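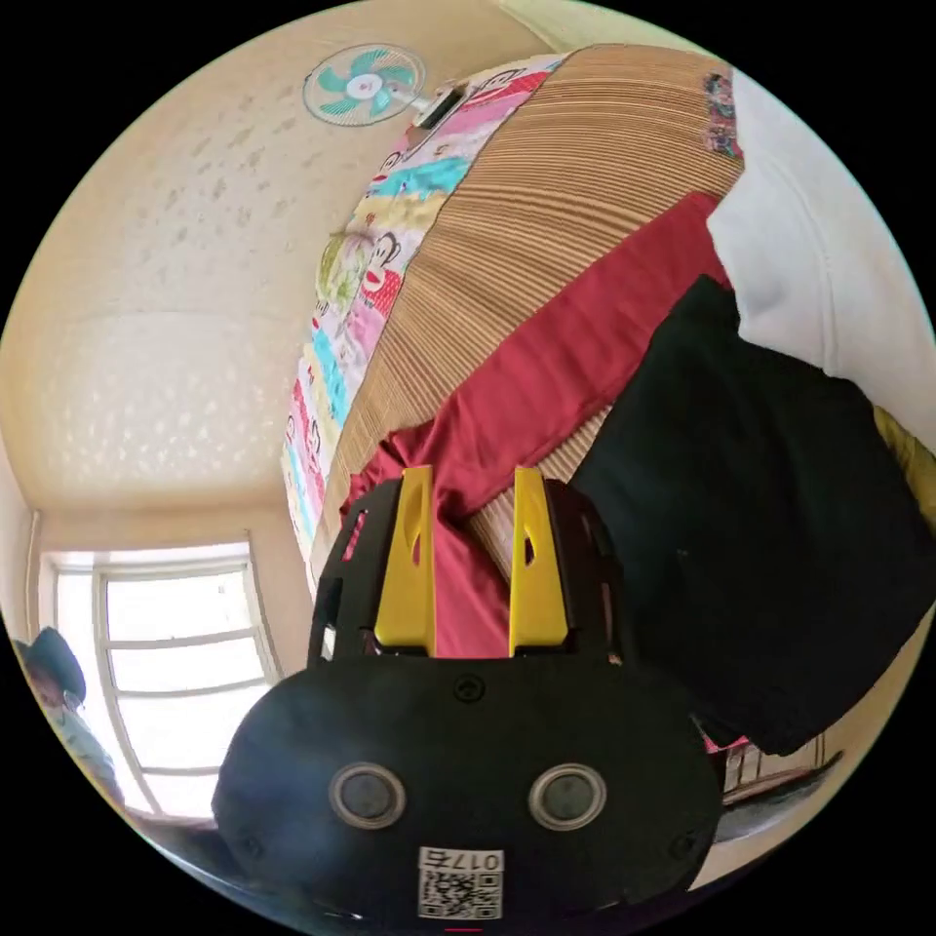 Guia de montagem e primeiros usos da capa de edredão Nindine
Secção 2: Vestir a cama pela primeira vez

Por Esperanza Prieto
04/07/2023

Antes de começar, um conselho de quem já mudou muita roupa de cama na vida: não tenha pressa. A capa Nindine tem atilhos interiores nos quatro cantos e uma abertura larga ao fundo, com botões, e quando se percebe a ordem das coisas a tarefa faz-se bem, mesmo sozinho. As primeiras vezes demoram um bocadinho mais - cerca de 30 minutos, contando com os lençóis - e depois a mão habitua-se.

Preparação

1. Lave a capa e os lençóis antes do primeiro uso, do avesso e com os botões apertados. O algodão novo vem com um acabamento de fábrica que o deixa um pouco rijo.
2. Deixe secar completamente. Se usar máquina de secar, escolha um programa suave e retire a roupa ainda morna, que assim quase não precisa de ferro.
3. Areje o colchão durante a manhã, com a janela aberta, se o tempo deixar.

Nota: a capa encolhe ligeiramente na primeira lavagem. As medidas da etiqueta já contam com isso, por isso não se assuste se, ao sair da embalagem, lhe parecer grande de mais para o edredão.

Colocar o lençol de baixo

4. Comece por um canto da cabeceira e siga para o canto oposto, na diagonal. O elástico fica esticado por igual e o lençol não salta a meio da noite.
5. Alise do centro para fora com a palma da mão.

Vestir o edredão

6. Vire a capa do avesso e estenda-a sobre a cama, com a abertura virada para os pés.
7. Ponha o edredão por cima, canto com canto, e ate os quatro atilhos às presilhas. Basta um laço simples.
8. Meta os braços pela abertura até aos cantos da cabeceira, agarre capa e edredão ao mesmo tempo e vá puxando para si, virando a capa para o direito. Esta é a parte que custa a quem nunca fez (a minha mãe subia para cima de um banco, coisa que não recomendo!).
9. Sacuda com calma, segurando pelos cantos de cima, e aperte os botões do meio para as pontas.

Cuidado: se o edredão não tiver presilhas, não prenda os atilhos com alfinetes. Cosa um pedacinho de fita de algodão em cada canto; no conjunto Nindine, referência 578, a fita já vem no saquinho dos botões suplentes.

Cuidado: não puxe o edredão por um só canto quando estiver preso lá dentro. Abra os botões todos, solte e recomece do passo 6. Perde-se um minuto e poupa-se uma costura.

Almofadas

10. Dobre a almofada ao comprido, introduza-a na fronha e largue-a só quando chegar ao fundo.
11. Meta a aba para dentro e componha os cantos com os dedos.

Nota: para as almofadas de penas, sacuda-as antes e depois de vestir.

Última atualização: julho

Comentários

Amparo Ortuño
Fiz como diz no passo 8 e à segunda tentativa lá foi. Obrigada pela paciência a explicar!

Toon Van Hecke
Os atilhos também servem para um edredão mais pequeno do que a capa?

Esperanza Prieto
Toon, servem, mas deixe o laço mais comprido para o edredão ficar ao centro.

Fiifi Nutsugah
A minha capa perdeu um botão na lavagem. Vou ver se encontro o saquinho dos suplentes.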